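TX 214 Printed Household Textiles
Handout 4: Print on a white ground
Revised January 29, 2020

Read with the sample cards from the first lab. The terms ground, repeat, half-drop, and coverage were defined in Handout 2 and are used without further explanation.

4.1 Scope

Most printed bedding sold for the home is direct print: color is applied to cloth that is already white or pale, and whatever is left unprinted becomes the ground. Discharge and resist printing are covered in Handout 6. Transfer printing on polyester has a page of its own at the end of the course and will not be examined.

A white ground is demanding. It shows every fault in preparation, every stray mark from the printing machine, and every bit of loose dye carried over in the wash. A mid-blue ground hides most of these. For this reason the handout starts with preparation and not with design.

4.2 Preparation

The cloth arrives from the loom as greige goods. It carries size on the warp yarns, natural waxes if it is cotton, loose fiber ends, and whatever oil and dirt it picked up in weaving. The usual order of work is:

Singeing. Projecting fiber ends are burned off by passing the cloth quickly over a gas flame. Skipped singeing shows up in the print as a fuzzy outline, because the ends stand up through the paste and leave pale specks when they later fall over.

Desizing. Starch sizes are broken down with enzymes. Synthetic sizes such as polyvinyl alcohol are mostly removed with hot water. Size left in the cloth acts as an accidental resist.

Scouring. Hot alkali removes waxes and makes the cloth absorbent. Absorbency is checked with the drop test: a drop of water is placed on the cloth and the time until the shine goes off the surface is noted. Test both edges and the center. An average over the three is of little use, since the fault being looked for is the difference between them.

Bleaching. Hydrogen peroxide in most mills. Overbleached cotton is very white and weak. Underbleached cotton has a cream cast that will shift every pale color printed on it.

Mercerizing. Optional for bedding. It raises luster and dye uptake, so a mercerized lot and an unmercerized lot printed with the same paste will not match.

The Druro samples in tray A show one cloth stopped at each stage. The scoured and bleached pieces look much alike under the room lights. Take them to the window.

Optical brightener is sometimes added at the last stage. It makes the ground look whiter in daylight by returning ultraviolet light as visible blue. It does not make the cloth any cleaner, and it can be lost unevenly in use. Where a customer specifies a whiteness value, find out which light source the value was measured under before agreeing to it.

4.3 Choosing the color system

Two systems account for nearly all the cotton and cotton-blend prints you will handle.

Pigment. The color is an insoluble particle held on the surface by a binder film. The process is short: print, dry, cure with dry heat. No wash-off is needed, which keeps water use low and leaves the ground clean. The same paste works on blends. Against this, the binder stiffens the hand, more so where coverage is heavy, and dark shades tend to rub.

Reactive. The dye forms a chemical bond with the cellulose. The process is longer: print, dry, steam, rinse, soap at high temperature, rinse again, dry. The hand is soft because nothing sits on the surface. Unfixed dye has to be washed out completely. If it isn't, it comes out later in the customer's machine and settles on the white.

A rough rule for bedding is that low coverage in light or medium shades can be pigment with no loss anyone will feel, and high coverage in deep shades should be reactive. The Venditz cards (tray B) carry one floral printed both ways. Fold each card and compare the stiffness of the fold at a printed area and at an unprinted one. Write down the difference in your own words before reading the label on the back.

4.4 Foliage designs

Large leaves on white are a standing item in bedding ranges, palms above all; green fronds on a white spread are the usual form. They suit the process for several reasons. The ground can stay open. A leaf has a natural outline, and a small error in registration between the dark and light greens reads as shading. Direction matters less than with flowers on stems, so the cloth can be turned in cutting with less waste, provided the fronds were laid out at mixed angles to begin with.

Greens are the weak point. Many print greens are mixtures of a yellow or orange component and a blue or turquoise one. The two rarely fade at the same rate in light, and they rarely wash at the same rate either. A leaf that turns bluish after a summer near a window has usually lost its yellow. Turquoise reactive dyes are large molecules and slow to wash off, so they are often the source of a faint tint on the ground next to the leaf edge.
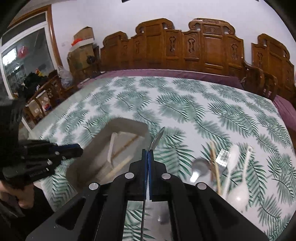 An objection raised in last year's session was that consumers never look at a leaf edge this closely, and that a tint on the ground would be put down to detergent anyway. Fair as far as it goes. The retailer's buyer does look, though, and the buyer holds the master swatch. A tint that is invisible on one bedspread becomes obvious when a new pillow sham from the same range is put beside it.

4.5 Repeat and scale

On a rotary screen the vertical repeat must divide evenly into the circumference of the screen. A design that does not divide is redrawn or printed some other way. Flat screens allow larger repeats at lower speed. Inkjet printing has no screen and therefore no fixed limit, but a repeat is still normally used so that panels can be matched at a seam.

On a bed the cloth is seen flat on top and hanging at the sides. Three points follow.

First, a small repeat forms lines. Stand the sample well back and half close your eyes. If the same leaf tip lines up in rows, the repeat has tracked, and a half-drop or an added filler leaf will be needed.

Second, curved cloth changes apparent spacing. Fronds that look evenly spread on the table will bunch visually where the cover goes over the edge of the mattress.

Third, a seam through a large motif is conspicuous. Wide cloth avoids the problem and costs more. Where narrow cloth has to be joined, place the joins at the sides and leave the center panel whole.

4.6 Order size and cost

Screens are charged once per color, regardless of how much cloth is printed. Inkjet has no screen charge but costs more per meter in ink and machine time. The crossing point depends on the plant. Use the following figures for the problem set only.

Masanja prints by rotary screen with a minimum of 1,000 meters per colorway. Zurkow prints by inkjet with a minimum of 100 meters. For a four-color leaf design the two quotations meet at almost 2,000 meters. Below that Zurkow is cheaper, above it Masanja.

The figure moves if the number of colors changes, so recalculate for a two-color version. Note also that a second colorway uses the same screens at Masanja. Students regularly charge the screens twice.

4.7 Testing

Run these on every lot, with samples taken from the start, middle, and end of the roll.

Rubbing, dry and wet. A white cotton cloth is rubbed over the printed area under a fixed load, and the stain is graded against the gray scale. Wet results on dark pigment prints will be lower than dry. Report both.

Washing. Use multifiber strip so that staining on each fiber is seen separately. Grade the change in shade and the staining as two results.

Ground staining. Fold the specimen so that print lies against ground, wet it, press it, and leave it. The standard wash test can miss a fault that this one catches, as loose color is diluted in the wash and stays put in a damp fold.

Light. Expose with half the specimen masked. For greens, note the direction of the change as well as the grade. "Bluer" or "yellower" is enough.

Dimensional change. Mark before washing, measure after drying flat. Print that was square at the table may skew in the wash if the cloth was stretched off grain at the stenter.

4.8 Common faults

Flushing: color creeping past the outline along the yarns. Paste too thin, or thickener broken down in storage.

Scumming: a faint haze over the ground. On rotary machines, check squeegee pressure and look for a worn screen.

Pinholes: small regular dots at a fixed distance. The distance gives the screen circumference and therefore the source.

Misfit: a white gap or a dark overlap between colors. If it is constant, reset the screens. If it wanders, the cloth is slipping on the blanket.

Stick-in: a pale patch inside a solid area, generally lint or dried paste blocking the mesh.

For February

Problem set 4, questions 1 through 5. Bring one piece of printed bedding from home, any age, white ground preferred. If the care label is still attached, copy it out in full. Written answers to question 5 should not exceed 300 words, and the drop test data goes in a table on a separate sheet.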